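Notebook > Field station > Moths and light traps

Search this notebook Go

Entries Traps Sites Methods Species lists Log in

Mar 29, 2022

Trap trial at Rastska, first write-up. Putting this down before I talk myself into liking the results.

The question, as it was put to us, is whether the new Fosonus lamp catches as many moths as the old mercury bulb on less power. The question I'd sooner ask is whether catch size tells us anything we want to know, but that isn't what the money is for, so the lamp comes first.

Set-up. Six traps, all the same box and funnel, three with the Fosonus and three with the old bulb, along the edge of the wet wood from the gate to the ditch. Lamps swapped between positions each night so that no one position always had the same lamp. I was told this was overdoing it. I don't think it is. The position by the ditch beats everything else whatever you hang over it, and if the new lamp had sat there all week we would now be reading a very cheerful summary about the new lamp.

Traps 100 metres apart. I wanted more, there isn't the wood for it. At that spacing the old bulb is plainly visible from the next trap along, and I can't rule out that it pulls moths off its neighbour. If it does, it makes the Fosonus look worse than it is. If moths that come in to the old bulb settle short and then drift to the dimmer lamp later, it makes the Fosonus look better. I've heard both argued with great confidence and no data. We could test it by running one lamp alone on alternate nights and will do so if there is a second round.

Weather. Poor to middling. Two nights with cloud and no wind, which were good, one clear and cold, which was useless, and the rest neither one thing nor the other. The clear night I have kept in. There was a suggestion to drop it on the grounds that "nothing was flying". Nothing flying is a result. Drop every bad night and what's left is a count of good nights.

Catch. Mostly Common Quakers and Hebrew Characters, which is what any trap with any lamp would give you in a wood like this in March. Clouded Drabs in every colour from grey to nearly black, and two I am not willing to put a name to and have left as "Orthosia sp." in the sheet. Small Quaker in fair numbers near the oaks. A few Early Greys by the gate, where there is honeysuckle over the fence. One Oak Beauty, male, in fine order. Pleasant to see but it's one moth.

The best single trap was 53 moths, old bulb, ditch position, second cloudy night. The same position the night after with the Fosonus gave fewer, but it was also colder by then and the wind had gone round. So: nothing to say. I've seen that pair of nights quoted already as though it showed something. Please don't.

Taking all nights together the old bulb is ahead, by less than the gap between a good position and a bad one. That is the honest size of it. The makers' leaflet says the lamp gives "comparable catches across all habitats". I would like to know which habitats and compared with what. It doesn't say how many nights, or what time of year, or whether anyone moved the lamps about.

Things that went wrong, for whoever runs the next lot:

- The lead on trap four has a break in it somewhere near the plug. It works if you don't look at it. Taped for now and marked. Needs replacing before it goes out again.

- Egg trays. We ran short and two traps had half the usual number. Fewer places to sit means more moths on the walls of the box and more away over the side when the lid comes off. I've flagged both traps in the sheet. Not a huge effect, I'd guess, but I am guessing.

- Robins. There is one that has learned what the white boxes mean and is waiting by first light. Wings on the grass beside the gate trap on at least two mornings. I counted none of these as catch, though plainly they were caught by somebody.

- The time of emptying slipped. It should be the same each morning and it wasn't. Later emptying on a sunny morning loses moths, and it was the ditch end that was done last every time. Next round, start from the other end on alternate days.
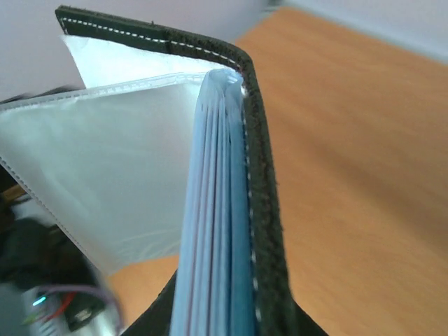 On recording. I still want paper at the trap and the sheet filled in afterwards. The Narnari app was tried for two mornings and I'm not persuaded. It offers you a name from a photograph, and the trouble is that once a name has been offered people stop looking. It called a worn Common Quaker a Small Quaker and it was perfectly happy about it. Size was the only thing needed to settle the matter and a photograph of a moth on an egg tray doesn't give you size. For a sharp Hebrew Character it does very well, but so does anyone after ten minutes.

There is also the matter of the January records. These came over from the Arain site in the old format and somebody has since merged them with ours. The Pale Brindled Beauty count looks far too high, and my suspicion is that nights with several traps have been added up and then entered again one trap at a time. I have gone back to the raw cards for the first week and so far every doubled night fits that. Rest still to do. Until it is done nobody should draw a graph with January on it.

What I think we can say at present: the Fosonus catches moths. It uses a good deal less power and it doesn't need warming up, and it's kinder on the eyes when you are bent over the box. Those are decent reasons to buy it for a site with no mains. Whether it can be swapped into a run of counts made with the old bulb is another matter, and I would say no, not on this. The two would need running side by side through a full season, summer included, when there are more than a handful of species about and some of them hardly come to light at all.

I know the reply will be that we can apply a correction. A correction worked out from one week of quakers in one wood is not something I would put my name to.

To do:

Replace lead, trap four.
Order egg trays, 100.
Finish January cards against the merged sheet.
Ask the makers for the nights behind "comparable".
Look again at the two doubtful Orthosia with better light. If still doubtful, they stay doubtful.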